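Äpfel durchsehen und einlagern – so mach ich's

Kurz aufgeschrieben, weil Jaruwan Thongdee gefragt hat und ich es nicht jedes Jahr neu in eine Mail tippen will. Geht um Lageräpfel aus dem Garten oder vom Hof. Für Supermarktäpfel lohnt der Aufwand kaum, die waren meist schon lang genug im Lager.

Was man braucht

Heller Tisch, möglichst glatt, möglichst weiß. Gutes Licht.
Flache Schale oder Unterlage, dunkel genug, dass man sie vom Tisch unterscheidet.
Weiches trockenes Tuch.
Kisten, flach. Ich nehme die von Plundwood, gehen aber auch Obststiegen vom Markt.
Zeitungspapier. Kein Hochglanz.
Bleistift, Malerkrepp.
Eimer für das, was gleich in die Küche geht.

Wann

Äpfel am besten am Tag nach der Ernte durchsehen. Eine Nacht draußen unterm Dach stehen lassen, kühl und trocken. Nicht in die warme Küche stellen und dann zwei Wochen vergessen. Hab ich gemacht. Gab Mus.

Vormittags ist das Licht bei mir am besten, ab vier Uhr nachmittags sieht man Druckstellen auf roten Sorten praktisch nicht mehr. Lampe hilft, aber schräg von der Seite, sonst glänzt alles.

Tisch vorbereiten

Alles runter. Einmal feucht wischen, trocknen lassen. Dann die Schale auf den Tisch, mittig oder etwas rechts, bei Linkshändern halt andersrum. Kisten NICHT auf den Tisch, die kommen auf Hocker daneben. Sonst räumt man dauernd hin und her.

Eimer unter den Tisch.

Durchsehen

Immer nur ein Apfel. Klingt langsam, ist aber schneller als zehn auf einmal hinkippen und dann rollt der Rest über die Kante. Ein Apfel, der einmal gefallen ist, hält nicht bis Januar, auch wenn man ihm erstmal nichts ansieht.

1. Apfel an den Seiten fassen, etwas über der Mitte. Nicht drücken. Wer mit dem Daumen prüft, ob er fest ist, macht genau die Druckstelle, die er sucht.

2. Anheben, von unten anschauen. Die Kelchgrube ist die Stelle, wo es gern anfängt zu faulen. Braune Krümel dort heißt Wurm. Eimer.

3. Einmal rundum drehen. Helle Punkte und Streifen auf der roten Schale sind normal, das ist keine Krankheit. Braun und weich ist schlecht, braun und rau (Berostung) macht nichts, die Sorte muss man eben kennen.

4. Stiel kontrollieren. Fehlt er ganz und ist die Haut dabei eingerissen: Eimer. Stiel halb ab geht.

5. Ablegen, nicht fallen lassen. Auch nicht die letzten zwei Zentimeter. 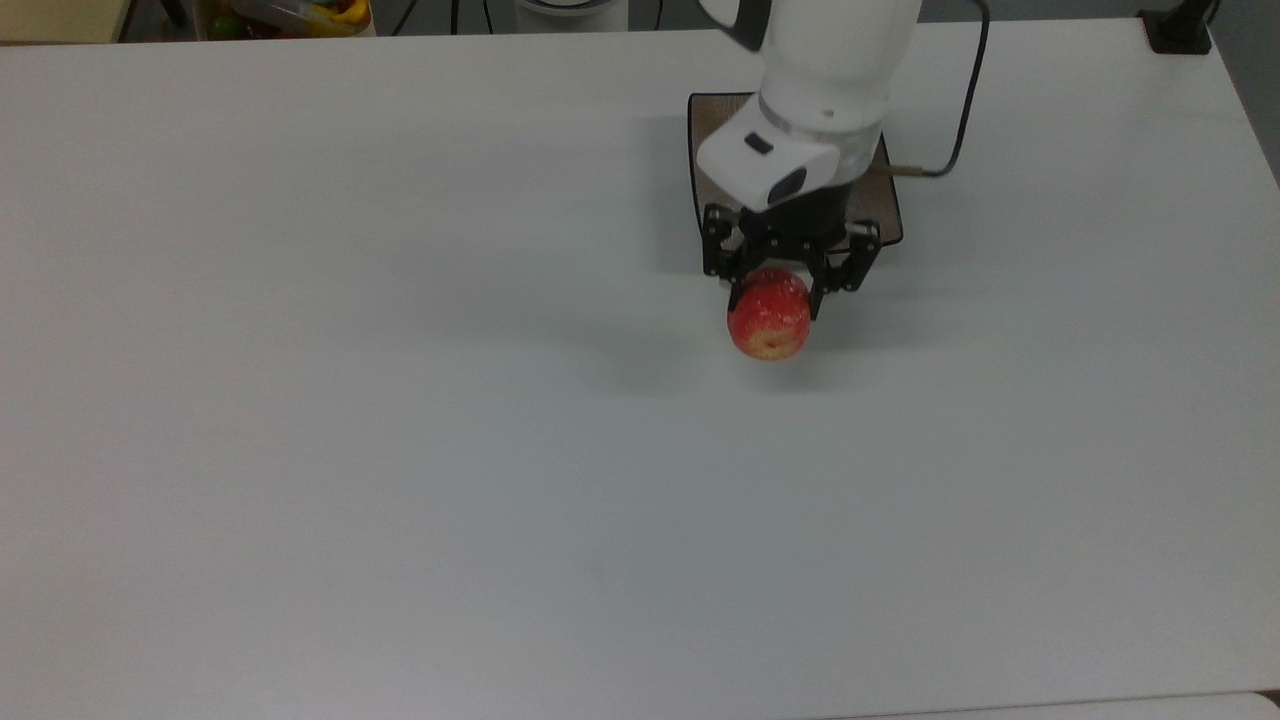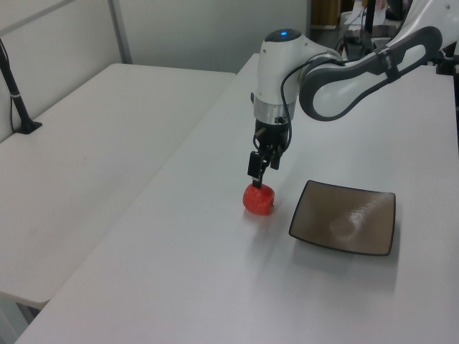 Weißer Tisch, etwas Rotes, dazu das braune Quadrat.

Wohin mit was

Ich mache drei Haufen, obwohl Haufen falsch ist, es wird ja nichts gehäuft.

Lager: makellos, Stiel dran, fest. In die Kiste.
Bald essen: kleine Macke, trockene Schramme, Stiel ab. Kommt in die Schale und die Schale kommt in den Flur, dann sind sie in einer Woche weg.
Küche: alles mit Loch, weicher Stelle, Wurm. Noch am selben Tag schneiden, sonst zieht das die Fruchtfliegen an und man hat sie bis November.

Im Zweifel eins runter. Also lieber einen guten zu früh essen als einen fraglichen in die Kiste legen. Ein fauler reicht für die ganze Lage.

Beim Huravar, unserem roten vom hinteren Baum, bin ich strenger. Der hat dünne Schale, da geht bei mir ungefähr die Hälfte gleich in den Flur. Der Gelbe daneben verzeiht mehr.

Nicht waschen!

Wirklich nicht. Die Wachsschicht muss drauf bleiben. Wenn Erde dran ist, mit dem trockenen Tuch abtupfen, fertig. Nicht polieren. Sieht schön aus, hält aber schlechter. Waschen erst vor dem Essen.

Kiste packen

Eine Lage Zeitung, zerknüllt und wieder glattgezogen, dann federt sie ein bisschen. Äpfel mit dem Stiel nach oben, so dass sie sich nicht berühren. Geht das platzmäßig nicht, jeden einzeln einwickeln. Nur eine Lage pro Kiste. Wer stapeln muss, Kiste auf Kiste, aber mit Luft dazwischen – Leisten drunter, fertig.

Malerkrepp an die Stirnseite, Sorte und Monat draufschreiben. Mit Bleistift, Filzer verläuft im Keller irgendwann. Ich schreib auch die Stückzahl mit dazu, letzten Herbst waren es 244 über alle Kisten. Muss man nicht, ich finde es beim Kontrollieren praktisch.

Cauã Figueiredo drüben in Dumbridge lagert bis zu 1000 Stück und schreibt gar nichts auf. Geht wohl auch.

Lagerort

Kühl, dunkel, nicht zu trocken. Keller mit Lehmboden ist ideal, hat nur kaum noch jemand. Garage geht, solange es nicht friert. Kartoffeln woanders hin, die keimen sonst. Möhren auch weg, die werden bitter neben Äpfeln.

Zu trocken merkt man an der Schale, wird runzlig. Dann einen Eimer Wasser dazustellen oder die Äpfel in gelochte Folienbeutel packen, locker zugebunden.

Nachkontrolle

Alle zwei Wochen durchgehen. Erst riechen, dann schauen. Wenn's nach Most riecht, liegt irgendwo einer drin, meistens in der Ecke hinten. Raus damit, Papier darunter auch tauschen, die Nachbarn genauer anschauen und für alle Fälle in den Flur.

Dafür braucht es nicht jedesmal den ganzen Aufbau mit Tisch. Taschenlampe reicht. Nur wenn mehr als eine Handvoll schlecht ist, hole ich die Kiste hoch und mach's nochmal richtig, von Schritt 1.

Häufige Fehler

Ganze Tüte auf den Tisch gekippt.
Ringe und Uhr anbehalten, gibt Kratzer.
Fallobst mit in die Lagerkiste. Auch wenn's gut aussieht!
Dunkle Tischdecke. Man sieht nichts.
Frühe Sorten einlagern wollen, die halten halt nciht. Klaräpfel sind nach zwei Wochen mehlig, da kann der Keller noch so gut sein.

Ich mach das seit 2009 so, vorher im Camargo-Weg im Waschkeller, da war es zu warm. Birnen gehen übrigens anders, die muss man hart reinlegen und zum Nachreifen ein paar Tage vorher hochholen. Schreib ich auf wenn ich dazu komm.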